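Cloth keeps bunching up when I fold on a covered table

Themis Michailidis
I fold laundry on a big table with a green fabric sheet over it. Bigger stuff is fine, but small cloths end up twisted and I start over 3 times. Am I doing something wrong?

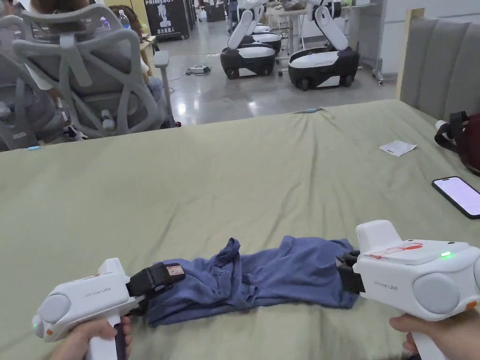 The blue-gray one, still all wrinkles

Zura
Mine did this too! Hold both ends and give it a good snap in the air before it touches the table – then lay it down and smooth from the middle out. Also pull that sheet tight, the far side has creases (and I'd move the phone, I've launched mine off a table twice).

Begay
just roll them

Felus
Agree with Zura. I clip my sheet under the table edge and 18 cloths takes me 8 minutes.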